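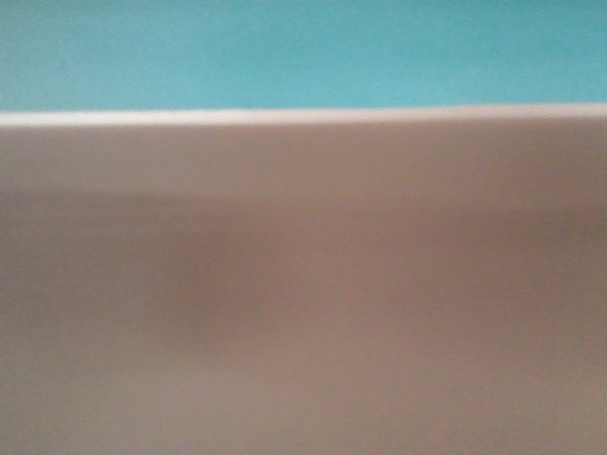
September | By Theano Nikolaidis

The Hotano contract opened at 1652 and was down 8 points before the Edstead desk had its second screen on. Irena had the position sheet open. The desk was long 200 lots against a limit of 180, and the excess had been booked overnight under her code.

She called Westerberg, the clearing firm. The clerk read the ticket back to her: buy, market order, entered at 2:40 a.m.

"That session should have been closed," she said.

"It was open on our side."

She sold 20 lots in four clips to bring the book inside the limit. The last clip filled two ticks under the bid she had seen. She entered the loss on the error account, line by line, and attached the fills.

At seven Marek came in, hung up his coat and looked at the sheet over her shoulder.

"Lesatberg cut its rate guidance," he said. "I put some on from home."

"Under my code."

"Mine was locked out."

She typed his name in the field marked originator. The form asked whether the trader had been informed, and she checked yes. The contract had turned by then and was trading at its opening price.

"We could have kept them," Marek said.

She pressed submit and went to reset her password.

Contact | Copyright Theano Nikolaidis | Back to top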